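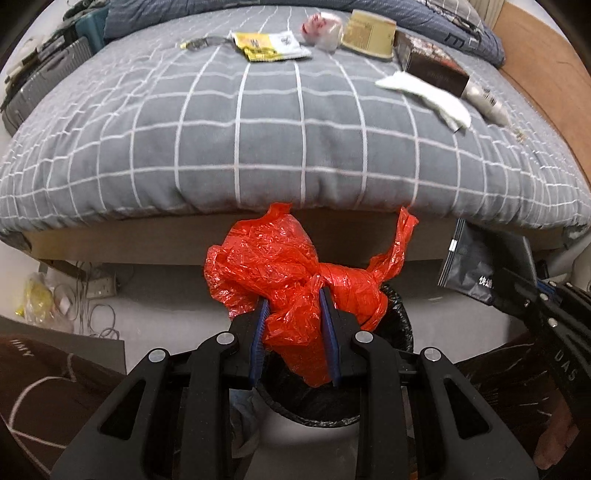
Most home robot builds start with the arm, and I think most of them should start with the fingers. I've been saying so to anyone who'll stand still at the Resska workshop in Westau, and I'd like to make the case properly, because it's the most fun I've had with a project in years and I want more people to have it. My own build is called Joltirik, and all there is to it so far is a hand: a wide black body, two angular arms on round silver pivot screws, and a pair of blue finger pads with ridges on the inside faces. No motors yet. You hold it yourself, walk it over to whatever you'd like a machine to deal with, and find out what the machine would be in for. A crumpled plastic shopping bag pinched between the pads, over a bin, will teach you more in an evening than a month of moving wooden blocks from one taped square to another.

I did the month of wooden blocks too. My first build was an arm, a proper one with joints and a base plate clamped to the bench, and I loved it dearly. It could move a block from the left square to the right square and then put it back. Visitors to the workshop clapped. Then I brought it home, where I don't own any blocks and haven't got any taped squares, and there was no job in the whole place it could help with. All the cleverness had gone into the shoulder and the elbow. The hand was two flat plates I'd cut from an offcut at the very end, when I was tired and wanted to see the thing move.

I suspect plenty of people who've built at home know the feeling. The arm is the glamorous bit. It has the motors, it has the maths, it swings around and makes a noise. The fingers get whatever's left of the budget and the weekend. But the fingers are the only part that ever touches your stuff! Everything behind them is there to carry them to the right spot.

So the argument is a simple one. Build the hand first, and build it so that you can hold it. Give it a trigger or a squeeze handle, whatever suits you, and let your own shoulder and elbow do the work that the expensive motors would do later. Your arm is a very good arm. It comes with years of practice and it doesn't need calibrating on a cold morning.

What changes when you do this is how quickly you can be wrong. I'm on the 23rd version of the finger pads. That sounds like a lot, but a pair of pads is a small print, and when a new set comes off I can have it screwed on and be chasing rubbish around the bedroom before the kettle's boiled. With the old arm, a new idea for the fingers meant unbolting things, rewriting the bit of code that knew how wide they opened, and usually finding that the whole lot now drooped a little under the extra weight. I had far fewer ideas back then, and I don't think it was a lack of imagination. Each one just cost too much to try.

The ridges came out of exactly this sort of mucking about. My smooth pads were lovely with anything stiff. Boxes, bottles, the lid of a jar, all good. On thin plastic they were hopeless, because the bag would slide out sideways as soon as I lifted it, one slow slither at a time. I tried a rubbery coating, which was better until it picked up dust. I tried a sharper tooth, which held beautifully and also put holes in things. Ridges running across the inner face, with a bit of give behind them, were version 19, and they've stayed in every version after that with only small changes to the spacing.

I'd never have found out any of it from blocks. Bags are a wonderful, maddening material for anyone building a gripper. They've got no fixed shape, so there's no correct place to grab one. The handles stick out in whatever direction they like. You can pick up a bag by a corner and find that the other end of it is still resting on the bed. They weigh next to nothing, so you can't tell by feel whether you've let go. If your fingers can manage a shopping bag, the box and the bottle are a holiday.

There's a second half to my case, and it's the one I get more arguments about. I think the testing should happen in a room that somebody lives in, with the room left how it is. At Resska we have a beautiful long bench under good lights, and I use it for assembly every chance I get. But I do my testing at home, around a bed with things all over the cover, a cable here and a packet there, a box on an angle, another bag on the floor underneath. It would be easy to clear all that away before starting. I'd get tidier results, and they'd tell me about a room that doesn't exist for more than an hour a week.

A soft, padded edge on a bed, for example, is something I had never given a thought to. On the bench, every object sits on a hard flat surface and you can push down against it. On a bed, you push down and the surface goes with you. I had been relying on that hard surface the whole time without knowing it. My early fingers needed to press against something to get underneath a flat packet, and on a bed cover they just made a dent with the packet sitting happily at the bottom of it. You can fix that in the shape of the fingertip, and I've half done so, but you need to know about it first.

Cables are the other one. A loose cable on the floor is a sort of trap for any machine, and if you test in a cleared space you'll design something that assumes there aren't any. I'd like Joltirik to know a cable when it touches one and to leave it alone. I have no idea yet how to do that! But it's on the list, and it's near the top, because I've hooked a finger under a charging lead often enough to know how that ends for the lamp.

Now, the people who disagree with me have some good points, and I'd be a poor sport to leave them out. The strongest is that a hand on its own lets you cheat. When I hold the gripper, I'm using my eyes and my judgement, and I'm making tiny corrections with my wrist that I don't notice. A motorized arm won't make them. So a finger design that works in my hand might fall to bits once it's bolted to something dumber. I think this is completely fair. My answer is to cheat less as you go. For every new set of pads I do a round of 10 grabs in which I line up, stop, and then close the fingers without adjusting. It's a dull rule and it's very revealing. The score is always worse than I was hoping for, and it's the only score I write down.

Another objection is that it isn't a robot. Someone on the Magagula forum put this to me quite sharply, that a thing with no motors is a fancy pair of tongs. All right, it's a fancy pair of tongs. I'm very happy with my tongs. They've cost me two rolls of filament and a bag of screws, and I know more about gripping than I did after a whole winter and a good chunk of savings spent on the arm. When I do put a motor in, I'll know how hard it needs to squeeze and how far it needs to open, and I won't have to buy the big one just in case.

The cost matters a lot to me, and it's why I keep going on about this at the workshop. People come in keen as anything, wanting to make something that tidies up after them, and the first thing they're shown is a parts list for an arm. Plenty of them go home again. I would love it if the first thing they were handed was a set of fingers and a squeeze handle, and they were told to go and pick up everything on their own bed and come back with complaints. Anyone can do it on the first night. A kid can do it. You don't need to be able to program, and the complaints are worth having, because no two people have the same mess. One member's trouble was socks, which I'd been finding easy, and it came down to the socks being inside out and balled up tight.

I'm not against arms. I'll build another one, probably starting in October when the workshop's big printer is free again, and I expect I'll be just as silly about it as I was the first time. But it'll be built to suit a hand that already works, to a weight I've put on the kitchen scale, for jobs I've done many times over with my own elbow. Before then I've got version 24 to draw up. The ridges want to run a touch further toward the tip, I reckon, so that they catch a bag handle when it's lying flat against the cover, and I'd like to try it with the softer filament as well.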